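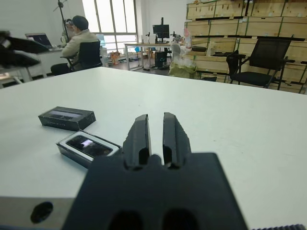 Khurram Janjua wrote in to ask if there was any point in buying a handheld GPS when everybody already has a map in their pocket, and would I please answer before he spent the money. Yes, Khurram, there is, and I've had such a good time finding out that this review has grown to twice the length I planned.

The one I've been carrying is the Navgate, the small version with the buttons. I bought it at Ó Dálaigh after dithering at the counter for most of a lunch hour, and it has been on every walk with me since, including a few where I knew the way perfectly well and just wanted to play with it.

First, the screen. It's dull indoors. I turned it on at the kitchen counter and my heart sank a little, because next to a phone it looks like a calculator. Then I took it out on a bright day and it was wonderful! The stronger the sun, the easier it is to read. No squinting, no cupping a hand over it, no turning my back to the light and shuffling around in a circle like a dog lying down.

Battery life is the part I keep boring my friends with. I charged it on a Wednesday, used it for three full days of walking with the track recording the entire time, and still had a third of the charge left when I got home. My phone, doing the same job, is usually begging for mercy by the time I stop for a sandwich.

The longest outing so far had 2,810 feet of climbing on it by the Navgate's count, a good bit of that in cloud. I could see my boots and the next clump of heather and that was it. The little arrow sat exactly on the path (I checked it against the paper map at every fence crossing, out of habit) and when I drifted off toward a stream the unit gave a buzz that I could feel through my jacket pocket. I love that buzz. You can set how far off course you have to be before it goes off, and I'd leave it on the shortest setting until you get tired of it. I haven't yet.

Loading routes is where you earn your fun. The desktop software looks ten years old and hides the import button under a menu called Library, for no reason I can think of. Once you know it's there, fine. You draw a route, plug in the cable, wait, and it's on the device under whatever name you gave it. Keep the names short – anything long gets chopped on the screen, and I now own two routes called "Back of the hill by the" with no way to tell them apart except to open them.

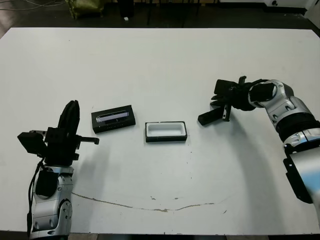

Does it work in gloves, Nuala Ní Chonaill wanted to know, and would it still work in gloves that were soaked through, since that is the only kind she ever seems to have on. It does, on both counts. The buttons are raised and stiff, with a proper click to them, and I've scrolled the map in thick wool mittens in the rain without hitting the wrong thing more than once or twice. Typing a name for a waypoint in mittens is hopeless, but you can save it with a number and fix it later over tea.

I should say something about the Nellonora, which is the obvious rival and costs a little less. I had a loan of one for a weekend. Its touchscreen is prettier, the colors are lovely, and the menus make sense right away. It also zoomed itself out to the whole country every time a wet sleeve brushed against it. If you mostly walk in dry weather I think you'd be very happy with it. Where I walk, buttons win.

Things I'd change on the Navgate: the carabiner clip on the back rattles, so mine has a turn of tape on it now. The backlight goes off too quickly and the setting for it goes back to the default after an update. The beep when it powers up is loud enough to startle sheep. And the manual is one folded sheet with tiny print, while the full version is a download you have to go looking for.

Memory isn't a worry. I've got 8 regions loaded and there's plenty of room. Searching is quick, too – I typed in part of a spot height, 1,172, that I remembered from an old walk and it brought up the right summit before I'd gotten my thumb off the button.

I still carry paper. I'd tell anybody to still carry paper, and a compass they know how to use. But I've been out on days this spring that I would have skipped before, gray mornings with the cloud halfway down, and had some of the best walking of the year. My next one is the long ridge in August with the tent, and the route is already on there, with a nice short name.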